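Questions I get about my sourdough starter orders

Do you ship the starter live or dried?
Dried, always. I used to mail it live in little jars and I got so many sad emails in July that I gave up. Now it goes out as flakes in a paper packet from Sedstead, and it keeps in a cupboard for months.

How long until I can bake with it?
Give it a week. Mine usually wakes up faster than that, but your kitchen isn't my kitchen, and a chilly one will slow everything down. If you see bubbles on day two, great — keep feeding it anyway!

What flour should I use?
Plain unbleached bread flour is fine. I'm hooked on the stone-ground rye from Odley (I buy the big sack, no regrets), but you really don't need anything fancy to get going. 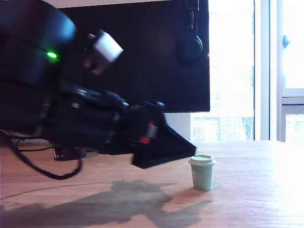
How much do I feed it?
I keep 56 grams of starter and give it the same weight of flour and water. Some people keep a huge bucket going and I have no idea where they put it all.

It smells like nail polish remover. Is it dead?
Nope, just hungry. Feed it twice a day for a few days and keep it someplace cozy. Fuzzy or pink is another story — toss that and write me for a new packet.

Can I use tap water?
I do. If yours smells strongly of chlorine, let a pitcher sit out overnight.

Do you sell the bread too?
Only in winter, at the Visser Street market, starting in January. I bring nearly 80 loaves and the seeded ones go first, so come before 10 a.m. if that's what you're after.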